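Home News Recipes Letters Archive Subscribe

Notes from the Kitchen Table: my sourdough summer

2018-10-24
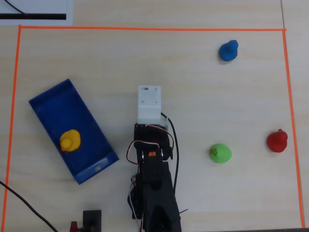
Orange tape on a pale wooden tabletop.

So I finally did it. After years of buying the same sliced loaf from the Karero market, I have been baking all our bread since June, and I have opinions now!

The starter came first. I mixed rye flour and water in an old jam jar and fed it every morning before coffee, and for the first few days it smelled like a wet dog. Then one morning it smelled like yogurt and had pushed the lid off. I was so pleased I woke up the whole house (they were less pleased).

My first loaf could have stopped a door. I'd used the recipe on the back of the Drirketti flour bag, which wants 373 grams of water, and I must have misread something because the dough ran off the board and I ended up scooping it back with a spatula. The second was flat but tasty. By the fourth I had holes, real ones, the kind the butter falls through.

What changed things for me was leaving the dough alone. I used to poke it every ten minutes. Now I fold it three or four times, put a plate over the bowl and go do the laundry. Overnight in the fridge, out in the morning, straight into a hot pot with the lid on for 27 minutes, then lid off until it's as dark as you dare. Go darker than you think. The crust gets so good.

If you want a bit of starter, I have way too much. Bring a jar to the Pasivby swap and I'll fill it. I'm also trying a seeded loaf next with the pumpkin seeds left over from carving, so I'll let you know how that goes, and whether the salt goes in before or after, because I keep changing my mind.

27 shares | 3 comments

breadhead_leite
Mine smelled like nail polish for a week! More feeding fixed it.

tansy
Salt after. Always after.

porchlight
Does this work with plain white flour? It's all I've got in the house.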